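Über uns

Grerville ist eine Werkstattschule für Ordnungs- und Sortiertechnik. Unterrichtet werden Vorsortieren, Beschriften und Ablegen an Tischarbeitsplätzen. Ein Grundkurs umfasst 2 Module zu je 45 Minuten, das Übungsmaterial liegt im Lager Plorley und zählt bis zu 1000 Teile.

Grundübung: Obst und Bürobedarf, geflochtene Körbe, weißer Tisch.

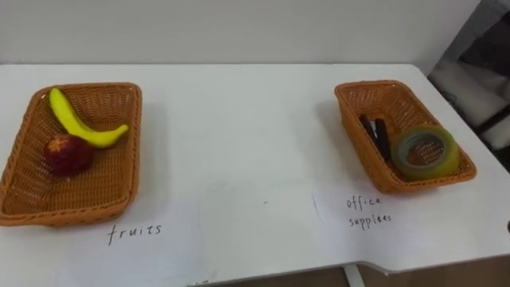
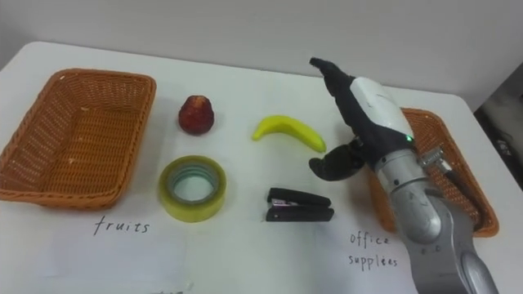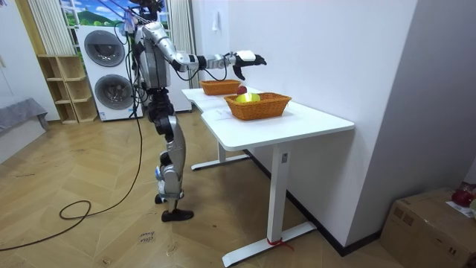
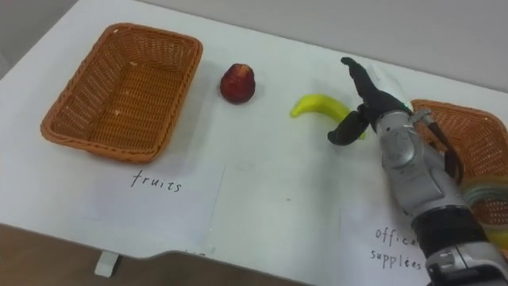 Zerouali merkt an, die Beschriftung gehöre vor den Korb und nicht an den Rand, sonst sei sie beim Einlegen verdeckt. Außerdem solle die Kategorie feststehen, bevor das erste Teil abgelegt wird.

Beides ist seit Mai Teil der Kursunterlage Pamgate, Blatt 142. Handschriftliche Etiketten sind zulässig, Kleinschreibung ebenfalls. Die Unterlage wird zu Kursbeginn ausgegeben. Anmeldung über das Sekretariat.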